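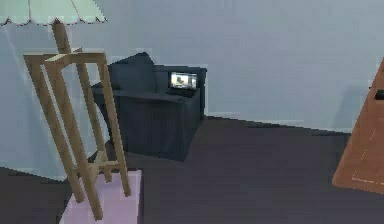
Mared Ruddock did not believe in queues. A queue told you that other people had been told to queue, and she had written that very sentence in her notebook on the bus, before she had laid eyes on the one outside Zeleke.

It went past the shoe repairer and round the corner. People in it were taking photographs of the people ahead of them.

"Two hours for a bun," she said.

"It's a good bun," said Finbarr Nic Aodha. He had saved her a place, which had earned him some looks. "Everybody says so."

"Who's everybody?"

He waved a hand at the pavement. Finbarr reviewed cakes too, for a rival page called Climik, and in nine years of reading him she had never seen him dislike anything. He had once called a flapjack brave.

The bun in question was the Prekberg. According to the card in the window it was a mountain recipe, laminated by hand, with 99 layers, rested overnight in a cold cellar and finished with burnt honey. Mared read the card twice while the queue shuffled. She had looked for Prekberg on a map the night before and found no mountain, no valley, and nothing you could call a village.

"Perhaps it's a small one," said Finbarr.

"A small mountain."

"They must exist."

It was October and there was a mean little wind coming up from the river. A girl in an apron came out with a tray of samples, cubes about the size of a die, and went back in again before she reached them. Mared made a note of that. In her experience a shop gave you a sample so that you would feel you owed it something, and a shop that gave one only to the front of the queue was teaching the back to want it.

"Do you ever just have a nice time?" Finbarr asked.

"At Otis I did."

Otis had been the tea room opposite the station. It sold a plain scone with butter, and the woman behind the counter would tell you if they were yesterday's. It had closed in the spring. Finbarr had given it a warm review, and so, in her way, had Mared, who had written that the scones were scones.

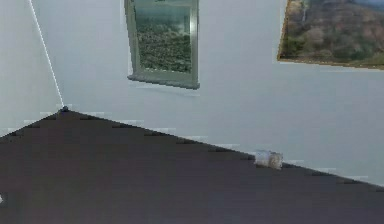

They got to the counter at twenty to one. The price was on a slate, £9, in chalk that had plainly been rubbed out and written over.

"What was it last week?" Mared asked.

The girl looked at the slate as if it might help her. "Less," she said.

"And the cellar. Where's that?"

"Sorry?"

"The cold cellar, where they rest overnight."

"Oh." The girl glanced behind her. "There's a fridge."

Finbarr coughed and asked for two, please, in a box. He paid for both before Mared could get her purse open, and she made him take the money back, because she didn't accept buns. He put the coins in his pocket with a sigh. Somebody behind them said could they get a move on.

They sat on the low wall by the car park. Finbarr ate his straight away, with his eyes shut, and got honey on his cuff. Mared took out the small bread knife she carried in a tea towel and cut hers down the middle.

"You're not going to," said Finbarr.

"It says 99."

"Mared. Please. It's freezing."

She held the half up to the light and went along it with the point of the knife, moving her lips. Twice she lost her place and started again. A man loading shopping into his car stopped to watch, then got in and drove off.

"Twenty-seven," she said. "I'll allow them a few that have stuck together."

"Does it matter?"

"They wrote it on a card."

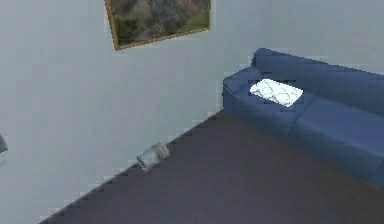
Finbarr licked his thumb. He said he had 321 words to file by three and most of them were going to be kind, and he couldn't see who was harmed by it. People had stood in the cold and they wanted to have been right to. She thought that was probably the truest thing he'd said in all the time she'd known him, and she disliked it a great deal.

"You haven't tasted it," he said.

So she did. She bit off a corner, expecting sugar and air. The outside cracked and the inside gave, and there was butter in it, proper butter, with salt, and then the honey came through dark and nearly bitter. She chewed for longer than she needed to. She looked for the fault. The base was a touch pale, perhaps.

"Well?" said Finbarr.

She wrapped the knife in the tea towel and put it back in her bag. Then she opened the notebook, found the sentence about queues and looked at it for a while without crossing it out.

"It's overpriced," she said.

"And?"

"And there's no such place as Prekberg."

He waited. She ate the other half.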